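Carolina Loureiro noticed the left hand first. It had closed on a bottle during a routine sorting run in July and would not open when told to.

"I sent the release command 3 times," says Loureiro, who runs the two-armed test bench at Rornier's Sendville workshop. "The software said the fingers were open. They weren't."

She hit the stop and cut the power. The hand kept its grip for another 20 minutes, until a technician freed the thumb joint. 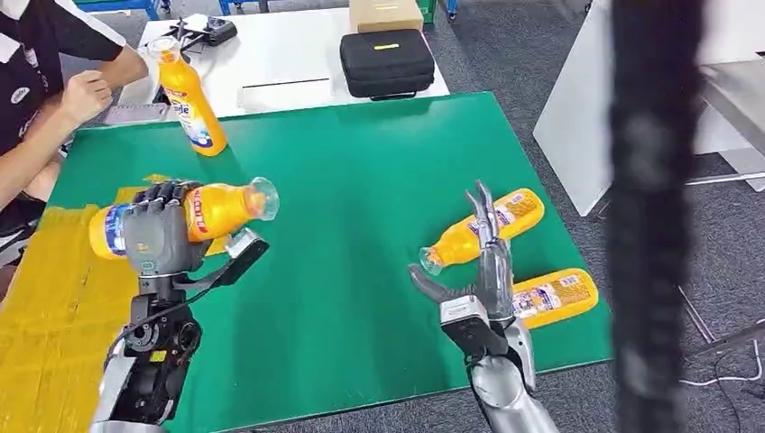 The fault was traced to a position sensor that had slipped on its shaft. The controller trusted it and had nothing to check it against. "That's the part that bothered me," she says. "A worn part I can live with."

Both hands now compare motor current with finger position, and a mismatch stops the arms. It has tripped 2 times — once for a real fault, once for a bad cable.

Loureiro would like a manual release as well. Rornier hasn't approved one yet.

Contact the Akham newsroom | © Akham 2021 | Back to top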